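Vetow Cabinet Harness Notes

README for the wiring notes, lead tables and fitting sheets, release 6
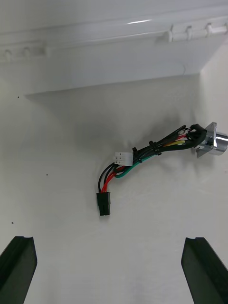 Harness on the back wall under the ledge, with the chrome fitting and its bracket at the right-hand end.

Summary

Notes on the small wiring harness inside the Vetow white cabinet. The set covers how the harness is routed, how the leads are identified, how the ring terminals are recorded and what to write down when one is taken out and put back. It was put together at the Renberg bench for people who already work on these cabinets and are tired of reading the same handwriting in four notebooks.

The text files are in plain English, Canadian spelling. Lengths are in millimetres. There are about 3,000 rows in the lead table, one row per lead per cabinet, so a cabinet with a full harness takes up several rows.

What is in the folder

leads.csv — the lead table
terminals.csv — ring terminals, one row each
routing.txt — routing notes by cabinet
fitting.txt — the chrome fitting, bracket and grommet
changes.txt — what changed between releases
old/ — Praderex sheets as received, not corrected

Names used for the parts

Everyone had their own words for these, so the files stick to one set.

Ledge: the white overhang along the top of the back wall.
Rail: the rounded moulding on the front lip of the ledge.
Tabs: the small rounded pieces along the rail. Some older sheets call them clips. The files say tabs whether or not anything is held by them.
Fitting: the chrome cylinder at the right-hand end of the harness.
Bracket: the flat silver plate the fitting goes through, set against the side wall.
Grommet: the black rubber piece next to the fitting where the wires are gathered.
Fan: the short stretch by the grommet where the thin leads spread out to the ring terminals before going back into the bundle.

Left and right are always as you face the open cabinet. The Praderex sheets were written from behind, which caused a fair amount of grief. Those in old/ have been left as they were.

Lead table

Columns are cabinet, lead, colour, length_mm, from, to, condition, initials.

Colour is the colour of the insulation where the lead leaves the grommet. Red, white, black, yellow and green are the only values accepted. If a lead has greyed or browned with age, put down the original colour and say so under condition. White leads are the hard ones to follow against the off-white panel, and a torch held low along the wall helps.

Length is measured with the lead eased straight by hand. Leads that could not be freed without cutting a tie have a blank length. A blank does not mean zero. Release 5 had 11 rows where a spreadsheet had filled the blanks with zeros, and these have been put back to blank.

Condition is free text. Keep it short. "Sound", "nicked near grommet" and "stiff" are typical.

Ring terminals

The terminals sit close together beside the grommet and are easy to mix up once the leads are loose. Label them before undoing anything. Paper flags are fine — tape leaves gum on the thin leads and Iestyn Llewellyn will send it back.

Terminals are numbered from the fitting outward. Where two sit at the same distance, the upper one takes the lower number. Record the colour of the lead on each one, even if it is obvious.

Routing

Routing notes give the run of the harness across the back wall, starting at the fitting. Describe it in plain words ("drops toward the left, clear of the ledge") and add a measurement from the ledge if you have one. Sketches are welcome but are not part of the release.

Checks before adding a cabinet

Isolate the supply and test for dead.
Wipe the panel with a damp cloth and let it dry.
Look along the ledge and into the corners for hairline marks. Note them as "mark, crack or seam" unless you have confirmed which.
Check the bracket is flush with the side wall.
Fill in the fitting sheet, then the terminals, then the leads.

Known gaps

The first 500 rows of the lead table have no initials. They came from the Butkienė notebooks, and the person who took the measurements is not recorded.

Wire gauge is missing throughout. It was left out of the first release and has not been gone back for.

The fitting sheet has no thread size. Two gauges at the bench disagreed, and both readings were dropped.

Corrections

Send corrections to Mirko Bassi at the Renberg bench with the cabinet number and the row. Please don't edit leads.csv directly. Changes are merged by hand, and the next release is planned for December.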